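Speaker notes: Small parts, small drawers
Ayantu Weldu, Gikside repair evening, June
20 minutes plus questions

Start
Say hello, say who I am. I look after the stores cupboard at Gikside. Before that I did nine years in the parts room at Costine, so most of this comes from there.
Ask for hands up: who has a jar of mixed screws at home? Leave time for people to laugh at each other.

The problem
Small things get bought twice. When we cleared the Gikside cupboard we found 129 loose fuses and three unopened packs of the same fuse. Nobody had been careless. People couldn't see what was already there, so they went to the shop.
Mention the Yimer shed as well. They had good steel cabinets with solid fronts and labels in four people's handwriting. Two of the labels said "misc".

What I look for in a drawer unit
Clear fronts. You can check the stock without opening anything, and a label becomes a backup.
A frame in a strong colour. It shows up on a crowded bench and you can tell one unit from another across the room ("it's in the yellow one").
Drawers that pull right out. Take the drawer to the job, then put it back.
A stop or a lip so that it doesn't land on your foot. Tell the Costine washer story if there's time: 1,000 washers, concrete floor, half a day.

Next two slides, one after the other.

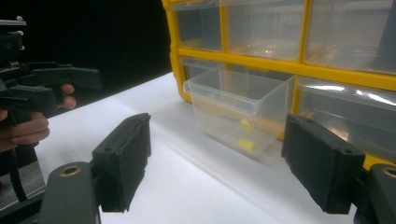 Yellow frame, clear drawers, and a couple of small foam pieces in the open one.

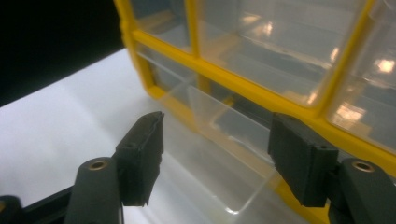 How full is full
My rule is two-thirds. Past that you can't get your fingers in, and things ride up and catch on the bar above.
A drawer with only a couple of things in it is fine. Don't top it up with something else to make it look used. As soon as two kinds of thing share a drawer, a third turns up.
Keep one or two drawers empty in every unit. You will need them, usually the week after you finish sorting.

Sorting day
Do it on a white surface if you can. An old sheet or a pale tabletop works. Dark screws on a dark bench are hard going after an hour.
Sort by job first, then by size. Picture hooks go with picture wire, even if they look like they belong with the nails.
Anything nobody can name goes in a tub with the month on it. At Flastholm they keep the tub for a year and then recycle it. I'd go with six months.
Stop after two hours. People start guessing.

Labels
Short words, big letters, on the frame and not on the drawer. Drawers get swapped around. If the label moves with the drawer, you lose the colour of the row and the habit of reaching for the same spot.
(Someone will disagree with this. Let them, it's a good discussion.)

Cost
I spent under $100 on the Gikside units, second-hand. Check for cracked drawers before paying, and check that each one slides in every slot.

Questions
Likely ones: static and electronics (ask Yimer, they have proper bags), kids and small parts (top shelf, locked cupboard), where to get spare drawers.
Pass round the sign-up sheet for the next sorting day before people get their coats.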